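Flekura hand controller — pre-run checklist, October 22, 2018
Filled in by Noman Hashmi

1. Grasp planner loaded, config 61. OK — do please reload it after any edit, it holds on to the old one.
2. Finger force limit set to 4 in the Tisance panel. OK.
3. Wrist camera streams live, both hands. OK, and a lovely steady feed this morning!
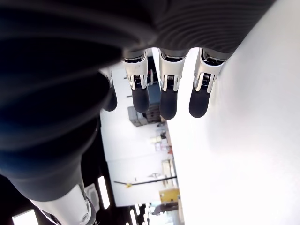
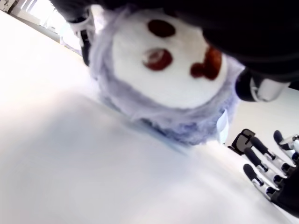
4. Stop command answers within 275 ms. Passed, though I'd be happier if Sebastian ran it once more.
5. Logs saved to Jatoi. Still open.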